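Bench and rig walkthrough, September
Sesthorpe shared workshop, bay 4
Build: handheld gripper pair + the arm they teach (Zukby)
Checked by: me. Second pair of eyes: Dennis Swai
Status at end: OK to run, two items open, one fail

Copying this up from the clipboard before I lose the sheet. Same order as last time, except cables moved ahead of power because I keep getting to power and finding a cable I have to unplug again. Comments under each line. If it just says OK then it was OK.

1. BEFORE ANYTHING GETS PLUGGED IN

1.1 Main switch off, key out — OK
Key on the hook, not in someone's pocket.

1.2 E-stop latches and needs a twist to release — OK
Pressed it 10 times. Latched every time. Bit gritty on the twist, will clean.

1.3 E-stop reachable from the operator spot AND from the laptop — FAIL, then fixed
From the laptop you had to lean across the arm's reach to get to it. Moved the button box to the near corner and re-tied it. Re-checked standing and sitting. Leave it there please.

1.4 Extinguisher in bay, pin in, gauge in green — OK
Tag has been signed.

1.5 Floor clear for a full step back in every direction — OK after moving Dennis's bag

2. THE ARM

2.1 Base bolts — OK
Torque stripe lines up on all 4. If the stripe is broken, don't just nip it up, come find me.

2.2 Shoulder play by hand, power off — OK
Tiny click at the top of travel. Same click as last check, no worse.

2.3 Elbow belt tension — OPEN
Softer than I'd like. Not slipping. Spare belt is on order from Bepari, until it turns up the speed cap stays at 20 percent. That's written on tape on the controller too. Don't peel the tape.

2.4 Printed wrist bracket, look for layer cracks — OK
Flashlight on both sides. Old bracket split right behind the screw bosses so thats where to look first.

2.5 Hard stops fitted — OK

2.6 Arm can't reach the bench edge where people lean — OK
Checked with a stick cut to full reach plus the tool. Stick lives behind the cabinet.

3. HANDHELD GRIPPERS

These get picked up and put down all evening so they wear faster than the arm does. Do the whole section every time, even if you only swapped a pad.

3.1 Body screws, left — OK
3.2 Body screws, right — one loose, tightened
Threadlock next time its apart. Blue, not red!! Red went on once and I had to use a soldering iron to get it back off.

3.3 Finger pads seated, edges not lifting — OK
Pull each one sideways with a fingernail. If it lifts, new pad, no superglue.

3.4 Jaws close evenly — OK
Closed on a strip of paper, tug at both ends. Same grip.

3.5 Jaws release when you let go — OK
Sounds obvious. It stuck in August with grit in the slide and pinched me a good one. Open/close it a few times with nothing in it before you go near a part.

3.6 Pinch check — OK
Strongest squeeze on a pencil leaves a mark, doesn't snap it. If it snaps the pencil, back the spring off.

3.7 Marker plates tight, no wobble, no edges sharp enough to scratch — OK
Ran a deburring tool round the right one. Don't wipe the plates with solvent, damp cloth only. Smeared dots = bad tracking = wasted evening.

3.8 Left and right not swapped in the software — OK
Wave the left one, watch the left one move on screen. Takes ten seconds, do it.

4. CABLES

4.1 Strain relief at the back of each gripper — OK left, OPEN right
Right one has started to go stiff where it bends. Jacket not cracked. Needs a new boot, drawn one up, not printed yet.

4.2 Cable has enough slack for full reach, both hands — OK
Reached to every corner of the table. No tug.

4.3 Slack isn't so long it snags — OK-ish
This is the one I'm least happy with. The cables come off the grippers, and if you work low over the table they want to lie on it and catch whatever is standing there. Clip to the sleeve at the elbow if you're doing the far side.

4.4 Nothing crosses the walkway — OK
Taped down at the bay entrance. Tape is fresh.

4.5 Connectors click home — OK
Push til it clicks, then pull back. One of them feels home when it isn't.

5. WORK AREA AND PARTS

5.1 Table level, doesn't rock — OK
Leaned on each corner.

5.2 Top clean, no swarf, no stray screws — OK
Wiped down. A screw under a case makes it walk.

5.3 Test item stable when pushed from the front — OK, with a comment
Current task is the small-parts organizer, yellow frame, clear drawers, handle on top. Drawers stay empty for now. We don't put hardware in until the approach is boringly repeatable, a tipped drawer full of M3 nuts is a slip hazard and also takes the rest of the night.

5.4 Approach to the bottom row — OK, slow
Bottom right is the awkward one. You come in low with your right hand and the wrist wants to roll. Go in slow, keep the left hand back and out of the way.
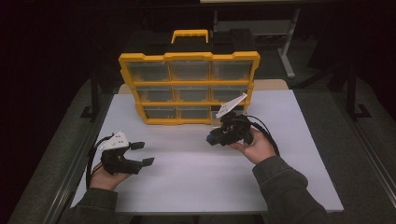

Dennis Swai: I'd score 5.4 as open, not OK. Going low on the bottom row your knuckles are the first thing to touch the table, and if the drawer sticks you pull and the whole case comes with it. Put grip mat under the case and re-do it. Also please add a line about cuffs, mine got caught on the bracket twice.

Fair. Grip mat cut and under there, re-tested with an empty case, didn't slide. Leaving 5.4 at OK but with the mat as a condition. No mat, no run. Cuffs added as 6.3.

5.5 Lighting — OK for tracking, poor for people
The bay is dim round the table and black stands on a dark floor are easy to kick. White tape on the stand feet would do it. Tape is in the drawer under the drill press, wide roll.

5.6 Stands and rails: nothing loose, nothing leaning — OK
Shook each one. Rail ends checked for burrs, ran a file over one.

6. PEOPLE

6.1 Safety glasses on for anything where the arm is powered — OK
Yes for watching too.

6.2 Rings and watches off — OK

6.3 (new) Sleeves pushed up or cuffs snug — ADDED
Loose cuffs go up past the wrist or get a band round them. A bulky cuff also sits on the cable and you don't notice untill you reach.

6.4 Break every 20 minutes on the handhelds — OK
Set the timer. They don't weigh much but thumbs get sore and sore thumbs drop things.

6.5 One person on the grippers, one person on the stop button, when arm is live — OK
No solo live runs. Handhelds only, arm off, solo is fine.

6.6 Visitors behind the yellow line — OK

7. POWER UP

7.1 Supply voltage at the terminals before connecting controller — OK
Meter, not the little display. The display lies low.

7.2 Fuse correct rating — OK
Spares in the lid.

7.3 Controller boots with motors disabled — OK

7.4 Speed cap loaded (see 2.3) — OK
Read it back off the screen, don't trust the file name.

7.5 E-stop with motors enabled, arm holding — OK
Arm sags a little then the brake bites. Same sag as before. Hand nowhere near under it.

7.6 E-stop mid move, slow — OK
7.7 E-stop mid move, at cap — OK

7.8 Lost tracking = arm stops — FAIL on first try
Covered one marker plate with my hand. Arm should freeze, instead it coasted on the last good pose for a bit. Dennis found it, timeout was still set from bench testing. Set back, saved, rebooted, tried again on each plate. Freezes now. Logged as a fail anyway because if we'd skipped this line we wouldn't know.

7.9 Unplug one gripper cable during a slow move = arm stops — OK
Both sides.

7.10 Controller temp after warm up — OK
Fan noisy. Cedness fan, the other one was quieter, might swap back.

8. PAPERWORK

8.1 Log sheet number — 214
8.2 Last sheet's open items closed — one of two
Button box is done. Belt carried over.
8.3 Sheet hung on the bay — OK

OPEN ITEMS

2.3 Elbow belt. Waiting on part. Cap stays on.
4.1 Right strain relief boot. Me, print it this week.

Fail still counted on this sheet: 7.8, fixed and re-tested, wants a second look by someone who didn't fix it.

TO PICK UP
White tape for stand feet
Finger pads, we're on the last strip
Blue threadlock
Pencils (3.6 eats them)

Next check before any drawer gets loaded with real parts, or after the belt goes in, whichever is first. If you change anything on the wrist do section 2 and section 7 again, all of it — and write it on the sheet, not on the whiteboard, the whiteboard gets wiped.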